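Equipment Review: Stemonov Wrist Recording Kit
Prepared for the Adjei Training Center by Carleen Prendergast
5/26/18

Summary

The Stemonov kit is suitable for groups that need to record pick-and-place examples with an arm they already own. It is recommended for purchase with two reservations, one about the recording software and one about the mounting bracket.

What was tested

The kit consists of a wrist camera, a mounting bracket, a hand controller and a license for the recording software. The Center fitted it to one arm and used it over 21 working sessions. The operators were Robel Berhe and Ritu Tomar. Both had used the older Zosero kit, which served as the point of comparison.

The test task was sorting small electrical parts into a tray. The operator guides the arm to a part, closes the gripper, carries the part to the tray and releases it. Each attempt is saved as a separate example, with the camera view and the arm positions stored together. Parts are placed by hand before each attempt, and operators were instructed to vary the position and the angle.

Camera view

The view from the wrist is the strongest feature of the kit. Both fingers remain visible when the gripper is open, and the operator can judge the approach without looking up from the screen. Colors are clearly separated. With two orange push-button switches lying to the left of the yellow tray, the operators had no difficulty telling the caps from the blue contact blocks, and the edge of the tray was easy to follow.

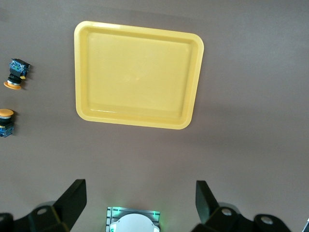 Recording and review

A total of 731 attempts were recorded. After review, 557 were accepted for training. Most of the rejected attempts were operator errors, such as a part released too early or a recording started after the arm was already moving. The review screen allows an attempt to be marked, trimmed or discarded with one key, and Ms. Tomar considered this a clear improvement over the Zosero software.

The software does not permit a note to be attached to an individual attempt. Operators kept a separate paper log of part positions, which had to be matched to the files by time. For any group that intends to check whether its examples cover the whole work area, this is a serious omission. Stemonov's support desk has stated that notes will be added in September.

Fitting and adjustment

Installation took Keith Merrick 2 hours, including the first calibration. The printed instructions are accurate, but the bracket screws are difficult to reach once the camera cable is in place. The bracket also shifted slightly on one occasion and the calibration had to be repeated. Examples recorded before and after that shift were stored in separate folders.

Hand controller

The controller is light and responds promptly. Mr. Berhe found the close button stiff toward the end of long sessions. Left-handed use is possible after a change in the settings menu.

Recommendation

Purchase is recommended for the second arm. The order should include the spare bracket, which is sold separately through Purkis. Calibration should be checked at the start of every session, and the paper log should be kept until the software update has been installed and tested.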